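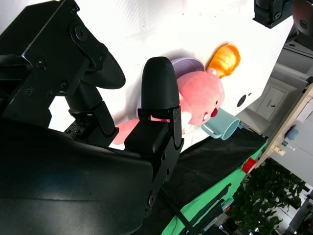
The first thing you learn about a robot that tidies a table is that it has opinions about what a mug is. The software is called Trukel, and on the morning of my visit to Endale it was 94 percent sure of itself. Its makers had stopped being impressed by this some time ago.

Trukel is a planner. It takes what the wrist cameras see, decides what is out there, and writes a to-do list for the arms: pick this up, put it there, try not to hit your colleague. Underneath it runs a control layer named Momano, which turns "put it there" into joint angles and has the final say on anything that might end in a crunch. The two programs disagree constantly. I was shown the log of their disagreements, 1,354 lines for a single morning, most of them a polite variation on "no."

Soft things cause the most trouble. A mug lying on its side is still a mug, and its handle will stay where it was put. A plush animal has no fixed shape, a great deal of fur and a head that flops over whatever is next to it. An earlier version of Trukel drew one neat outline around a toy and the bowl beneath it, and planned to lift the pair as a single object with a snout.

The fix took 19 days and came out as version 2. The planner now keeps several guesses about where one object ends and the next begins, and picks the grasp that would do the least harm if the favorite guess is wrong. 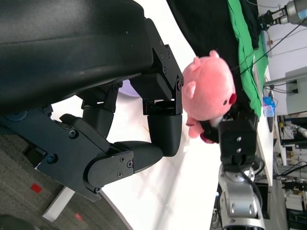 Sharing is the other problem. When one arm has hold of something, the space around it has to be off limits to the others, and that space changes shape as the thing dangles. Momano used to wrap every held object in a generous invisible box. It was very safe — the arms spent much of the day waiting for each other like guests at a narrow door. The boxes are smaller now, and redrawn as the arm moves.

I asked when it would be able to do my kitchen. There was a pause, and then somebody asked how many stuffed animals I kept in it.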